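C'est quoi, le casting d'une série télé ?

Quand tu regardes une série, tu finis par connaître les personnages comme des voisins. Pourtant, avant le premier jour de tournage, ces personnages n'existaient que sur du papier. Il a fallu trouver quelqu'un pour jouer chacun d'eux. Cette recherche s'appelle le casting. En français, on dit aussi « la distribution des rôles ».

Qui s'en occupe ?

C'est le travail du directeur ou de la directrice de casting. Cette personne lit d'abord le scénario en entier. Puis elle écrit une fiche pour chaque rôle : l'âge du personnage, son caractère, sa façon de parler, ce qu'il doit savoir faire. Si le personnage monte à cheval ou joue du violon, c'est noté sur la fiche.

Ensuite, l'annonce est envoyée aux agents. Un agent est quelqu'un qui représente des comédiens et leur cherche du travail. Pour les rôles d'enfants, l'annonce passe aussi par les écoles de théâtre et les clubs de sport.
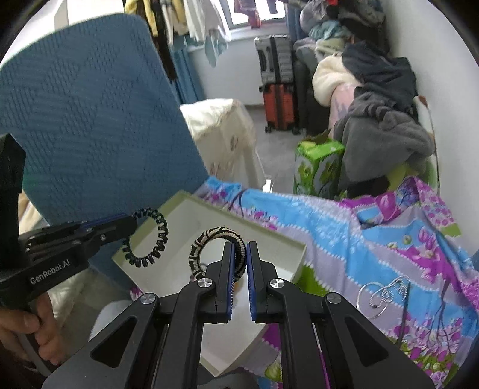
Les accessoires arrivent souvent dans la discussion plus tôt qu'on ne le croit. Un personnage se reconnaît à son visage et à sa voix, mais aussi à un petit objet qu'il porte dans tous les épisodes. Un élastique à cheveux en spirale, noir et blanc, peut suffire : si l'héroïne l'a au poignet dans une scène et dans les cheveux à la scène suivante, le public s'en souvient. L'équipe en achète alors plusieurs, tous pareils, au cas où l'un se perdrait.

Comment se passe une audition ?

Prenons la série « Bromeo », produite par la société Clundard. Elle raconte la vie de deux cousins qui tiennent une radio dans la petite ville de Rorwood. Pour les deux rôles principaux, la production a reçu 1293 candidatures. C'est beaucoup trop pour rencontrer tout le monde.

Le premier tri se fait sur vidéo. Chaque enfant se filme chez lui : il dit son prénom, son âge, puis il joue une scène très courte. Après ce tri, 273 enfants ont été invités à passer une audition.

Pendant l'audition, l'enfant entre dans une salle avec une caméra et deux ou trois adultes. Un adulte lui donne la réplique, ce qui veut dire qu'il lit le texte de l'autre personnage. On joue la scène une première fois. Puis on demande souvent de la refaire autrement, par exemple en étant fâché, ou en parlant tout bas. On veut voir si l'enfant écoute les consignes et s'il s'amuse à essayer.

Avoir un trou de mémoire n'est pas grave. On reprend, et c'est tout.
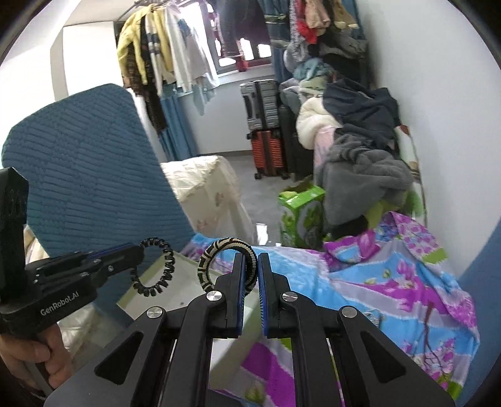
Les enfants retenus reviennent une deuxième fois. On les fait alors jouer par paires, car deux bons comédiens ne vont pas toujours bien ensemble. Il faut que le public croie qu'ils sont cousins, amis ou ennemis. À la fin, pour « Bromeo », il restait 2 noms sur la liste. Les réponses sont parties le 2 août.

Est-ce que les enfants ont le droit de travailler ?

En France, oui, mais avec des règles strictes. Il faut une autorisation officielle et l'accord des parents. Le nombre d'heures par jour est limité et dépend de l'âge. L'école continue. Une grande partie de l'argent gagné est mise de côté sur un compte bloqué, et l'enfant le reçoit quand il devient majeur.

Et si on n'est pas choisi ?

Cela arrive à presque tout le monde, même aux adultes connus. Un refus ne veut pas dire qu'on joue mal. Parfois, l'enfant est trop grand à côté de l'autre comédien, ou sa voix ressemble trop à celle de son partenaire.

Petit lexique

Audition : essai devant l'équipe de casting.
Figurant : personne qu'on voit à l'écran mais qui ne parle pas, comme un passant dans la rue.
Donner la réplique : dire le texte de l'autre personnage pendant un essai ou une répétition.
Doublure : personne qui remplace un comédien, par exemple pour régler les lumières.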